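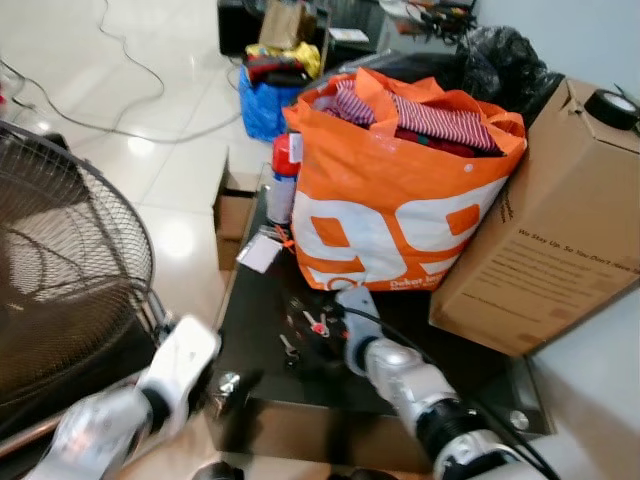

Histuvik Two-Arm Tabletop Station

Item 2836. Sold by Mulano Equipment, Titivton.

The Histuvik is a two-arm station for light handling and sorting at table height. It is sold as a set: both arms, one gripper per arm, controller, head camera, cable kit and table clamps. The table is not included. Most buyers already have one that will do, provided the top is flat and the legs do not rock.

Typical work
Shopping bags, clothing, small boxes, spray cans, tape rolls, keys. Soft bags and loose fabric take longer to set up than boxes. If most of your items are flat and thin, such as cards or tags, order the narrow fingertips with the set. They can be added later but the grippers then need to be calibrated again.

Planning your space
Allow clear floor on the operator side and keep cables out of the walkway. Dark, glossy tabletops and shiny floor tiles can throw glare into the camera. A matte mat fixes most of it and costs much less than changing the lights.

Budget
Monthly rental: $1,315, minimum term 5 months
Setup visit: included with rental, quoted separately with purchase
Purchase price: on request
Spare gripper: on request

Plan for one spare gripper in the first year. Fingertip pads are a wear part and are not covered by the warranty. Training for two operators is included with purchase or rental. Extra operators are charged per person.

Delivery
Lead time is 20 working days from deposit. Orders placed in January may run longer because of stocktaking at the Yousafzai warehouse.

Before you order
Send us your table height, a list of the items you want handled and the weight of the heaviest one. Lyle Fitzsimmons handles quotes. For rental extensions and returns, ask for Mavis Blackwood.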